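Service Robotics, Unit 6: Looking at a Kit Before You Buy It
Handout for the second half of the module
Triin Lūse

Last time we finished with grippers on their own, and I promised you a whole product. So this week we take the Fosov two-arm bench kit from Tronix and go through it the way a small workshop would if it had the money and one free corner. I like this kit a lot, and I'll try to say why in terms you can check for yourselves.

What comes in the box: two arms, two hands, a head camera, the control software and a set of starter tasks called Kuo. You supply the table. Setting up took our group a morning, most of it spent on calibration, and the manual is good on that part (read section 4 twice, the drawings are better than the text).
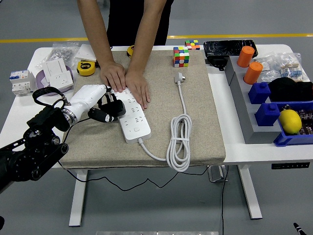 Kuo is the piece I'd look at first, because a task set tells you what the makers think the robot is for. There are 50 tasks in the full set, and they lean heavily towards household and electrical bits and pieces — lovely choices, since these are the things that catch out a hand trained only on neat blocks. Take a power strip. It's long and has rows of small openings, and then there's the cord! With the strip lying diagonally on the felt-covered board and its cord looped into a bundle at one side, the robot has to deal with a stiff thing and a floppy thing that are joined together. Compare that with a Rubik's cube, where every face is flat and any sensible grip will do. When you write your own tasks, try to include at least one object of each sort.

Now the hands. The fingers are black, they curl, and they close more gently than I expected. Rosário Serrano ran 217 grasps with them in February for her project, and her log is in the shared folder. Look at her failures before her successes. Thin flat parts gave the most trouble, and she has a nice note on what changed when she swapped the table surface.

Weak points, as I see them. The cable from the arm could do with a proper clip. The software forgets your camera settings after an update. Spare fingertips come only in packs of 10, and delivery to us was slow.

For the seminar
Read the Pulalard comparison sheet (pages 2 to 5 only).
Pick one Kuo task and write up to 600 words on what it tests and what it leaves out. Sketches are welcome and don't count towards the total.
Bring a small object from home with a cord, strap or string on it. We'll try as many as we can fit in!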